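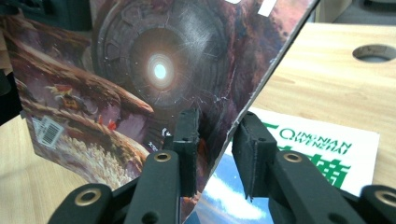
La pince portative, refermée sur le bord d'un magazine.

Une couverture cornée, et tout le projet Brernum déraille ! Chez Clodico, je venais voir ranger des magazines dans un bac bleu. Le geste a l'air idiot. Je l'ai essayé, j'ai plié un numéro de science-fiction (pardon).
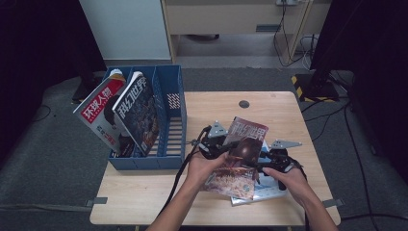 Un numéro de « 科幻世界 » entre les doigts de l'outil.

En février, le logiciel s'est mis à confondre « serré » et « bien serré » : 55 prises ratées sur 861, et un doigt tordu à force d'insister. Le capteur d'effort saturait, tout bêtement.

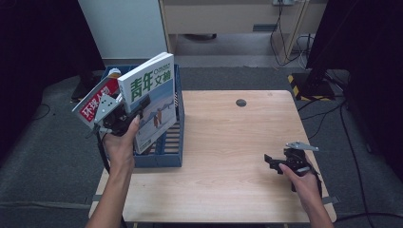 Deux magazines levés d'un coup au-dessus du bac.

Et les prises doubles, alors ? Le capteur n'y voit rien non plus. Tresel promet un correctif, moi j'attends de voir.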